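Haarbürsten richtig sauber machen — meine Methode für Kunststoff, Holz und Wildschweinborsten

Geschrieben am 4. April 2025 in: Haushalt, Haare

Ich habe lange Haare, meine Tochter hat lange Haare, und seit der Hund sein Winterfell abwirft, wird auch für ihn gebürstet (mit einer eigenen Bürste, keine Sorge!). Irgendwann im Dezember habe ich mir die Haare frisch gewaschen, einmal durchgebürstet und mich gewundert, warum der Ansatz gleich wieder so stumpf aussah. Dann habe ich mir die Bürste mal bei Tageslicht angeschaut. Grauer Filz zwischen den Borsten, unten am Kissen ein klebriger Rand von meinem Trockenshampoo, dazu so kleine weiße Krümelchen. Igitt! Ich hatte sie bis dahin immer nur ausgezupft und gedacht, das reicht.

Seitdem habe ich ziemlich viel ausprobiert und auch zwei Bürsten auf dem Gewissen. Die eine war ein Erbstück aus Holz, da ärgere ich mich heute noch. Deshalb schreibe ich euch jetzt mal alles zusammen, was bei mir funktioniert, nach Bürstenart sortiert.

Was ihr braucht

Eine Schüssel, in die die Bürste mit dem Kopf nach unten reinpasst
500 ml lauwarmes Wasser
Einen guten Spritzer mildes Shampoo
Einen Teelöffel Natron (nur für Kunststoffbürsten!)
Einen Stielkamm oder einen Zahnstocher
Eine alte Zahnbürste, gern eine weiche
Ein Handtuch, das Flecken bekommen darf

Beim Shampoo nehme ich ein ganz einfaches ohne Silikone. Ich habe eine Zeit lang das Bürstenreiniger-Konzentrat von Skudik benutzt, das roch wirklich toll, aber für mich war kein Unterschied zu merken, und die Flasche war ratzfatz leer. Spülmittel geht auch, das entfettet sogar besser, nur müsst ihr dann länger nachspülen. Einmal hatte ich das zu flüchtig gemacht und beim nächsten feuchten Kämmen hat es ganz leicht geschäumt.

Schritt 1: Die Haare raus

Immer zuerst trocken! Nasse Haare wickeln sich um die Borsten wie Zahnseide und dann sitzt man da eine halbe Stunde. Ich fahre mit dem Stiel vom Stielkamm unten am Bürstenkopf zwischen die Reihen, einmal längs und einmal quer, und hebe den ganzen Filz an. Meistens kommt er als eine Art Teppich heraus und man kann ihn abziehen. Was hängen bleibt, schneide ich mit einer Nagelschere durch, vorsichtig, und zupfe die Stückchen einzeln raus.

Bei Rundbürsten schneide ich einmal der Länge nach an der Bürste entlang, zwischen zwei Borstenreihen. Danach lassen sich die Haare mit einem normalen Kamm herauskämmen. Den Tipp habe ich von Noeline Cosgrove, bei der ich mir früher die Haare habe schneiden lassen, und er hat mir schon viel Fluchen erspart.

Die Haare bitte in den Müll und nicht in den Abfluss. Ich weiß, das ist klar, aber ich habe es selbst schon falsch gemacht und hinterher mit dem Siphon im Eimer unter dem Waschbecken gelegen.

Schritt 2: Das Bad

Hier kommt es jetzt auf das Material an, also bitte einmal kurz schauen, was ihr da habt.

Kunststoff ohne Kissen: Die sind am dankbarsten. Wasser, Shampoo und Natron in die Schüssel, umrühren, Bürste rein und 7 Minuten drin lassen. Länger bringt bei mir nichts mehr, das habe ich getestet. Dann mit der Zahnbürste kreisend zwischen die Borsten. Vergesst den Rand nicht, da sitzt das meiste Haarspray.

Kunststoff mit Luftkissen: Die mit dem weichen Gummikissen haben fast immer ein winziges Loch, damit die Luft raus kann. Und durch das Loch läuft natürlich auch Wasser rein. Also nicht untertauchen! Ich halte die Bürste mit den Borsten nach unten ins Wasser, nur bis knapp vors Kissen, und wedele sie hin und her. Wenn ihr auf Nummer sicher gehen wollt, klebt das Loch vorher mit einem Stück Klebeband zu. Meine eine Bürste hat nach einem Vollbad noch tagelang geschmatzt, und irgendwann roch sie nach Keller. Das war Opfer Nummer eins.

Holz: Gar nicht baden. Das war Opfer Nummer zwei, das Erbstück — der Lack ist aufgesprungen und der Griff hat sich ganz leicht gespalten. Heute tauche ich nur die Zahnbürste in die Shampoolauge, schüttele sie gut aus und putze damit Reihe für Reihe. Das Holz wird hinterher mit einem feuchten Lappen abgewischt und gleich trockengerieben. Zweimal im Jahr kommt ein Tropfen Leinöl drauf, ganz dünn, und über Nacht liegen lassen.

Wildschweinborsten: Genauso wie Holz, und bitte ohne Natron. Naturborsten sind ja im Grunde auch Haare, die werden davon rau und spröde. Etwas Babyshampoo, kurz durchreiben, klares Wasser, fertig. Was dagegen super klappt, ist Roggenmehl! Einfach einen Esslöffel in die Borsten reiben, ein bisschen einwirken lassen, ausklopfen (am besten auf dem Balkon). Das zieht das Fett raus und man spart sich das Wasser komplett. Nur muss man wirklich gründlich ausklopfen, sonst sieht man aus wie frisch aus der Backstube.

Schritt 3: Spülen

Lauwarm, unter fließendem Wasser, die Borsten nach unten. Ich streiche dabei mit dem Daumen gegen die Borsten, bis es nicht mehr glitscht. Heißes Wasser lasse ich inzwischen sein. Bei einer Reisebürste haben sich davon die kleinen Noppen an den Spitzen gelöst, und ohne die kratzt es auf der Kopfhaut ganz scheußlich.

Schritt 4: Trocknen

Jetzt kommt der Teil, bei dem ich am ungeduldigsten bin. Bürste kräftig ausschütteln, in der Dusche oder über der Wanne, mit dem Handtuch abtupfen und dann mit den Borsten nach unten hinlegen, damit das Restwasser ablaufen kann. Bei mir liegen die Bürsten über Nacht da und am Morgen sind sie meistens fertig. Die mit Kissen brauchen gerne mal einen Tag länger.

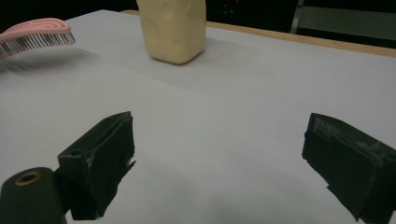
Nicht auf die Heizung legen, bitte! Kunststoff verzieht sich, Holz reißt, und der Kleber unter manchen Kissen wird weich. Föhnen geht zur Not auf der kalten Stufe, mit etwas Abstand. Ich mache das nur, wenn ich am selben Tag noch weg muss und mal wieder zu spät angefangen habe.

Wie oft denn nun?

Da gehen die Meinungen auseinander. Ich zupfe die Haare alle paar Tage raus und wasche die Bürsten einmal im Monat. Wer viel Schaumfestiger, Haarspray oder Trockenshampoo nimmt, sollte es lieber alle zwei Wochen machen. Und nach einer Runde Läuse in der Kita gelten sowieso andere Regeln, da fragt ihr bitte in der Apotheke nach und verlasst euch nicht auf mich.

Kane Grimshaw hat mir unter den letzten Beitrag geschrieben, dass er seine Kunststoffbürste einfach in den Besteckkorb der Spülmaschine stellt. Kann man machen, ich traue mich nicht so recht. Bei meiner Maschine hat selbst das kürzeste Programm 64 Grad, und nach der Sache mit den Noppen bin ich da vorsichtig geworden. Falls ihr es probiert, nehmt eine Bürste, um die es nicht schade ist, und erzählt mir davon!

Wann darf eine Bürste in Rente?

Wenn mehrere Borsten fehlen oder in alle Richtungen abstehen, wenn das Kissen einen Riss hat oder wenn sie nach dem Waschen immer noch muffelt. Bei der letzten war bei mir auch Schluss. Ich habe mir dann im Kostel eine neue geholt, gar nicht teuer, und die macht sich bisher prima. Die schicke von Halliday habe ich im Laden lange in der Hand gehabt, aber die Borsten saßen so eng, dass ich beim Saubermachen wahnsinnig geworden wäre. Darauf achte ich inzwischen beim Kauf als Erstes: Komme ich mit dem Zahnstocher unten dazwischen oder nicht?

Noch ein paar Kleinigkeiten

Kämme könnt ihr einfach mit ins Bad legen, Haargummis auch. Haarspangen mit Metall lieber nicht, die rosten an der Feder.

Das Badewasser kippe ich durch ein altes Teesieb weg, da bleiben die letzten Haare hängen.

Gegen weißen Belag, der auch nach dem Shampoo nicht abgeht, hilft ein Schuss heller Essig im Spülwasser. Bei uns ist das Wasser sehr kalkig. Danach noch mal klar abspülen, sonst riecht man nach Salatsoße.

Und wer Paddlebürsten von Clestance hat: Da kann man bei meinem Modell das Kissen hinten rausdrücken und einzeln waschen. Ich hatte meine bestimmt schon ein Jahr, bis ich das gemerkt habe. Schaut mal, ob eure an der Rückseite auch so eine kleine Kerbe hat, und drückt dort mit dem Daumen. Beim Einsetzen muss die schmale Seite zuerst rein, dann klickt es.

Im nächsten Beitrag nehme ich mir die Make-up-Pinsel vor, da habt ihr ja schon ganz viel gefragt. Schreibt mir gerne in die Kommentare, was ihr bei Rundbürsten mit Keramikkern macht, da bin ich selbst noch am Tüfteln.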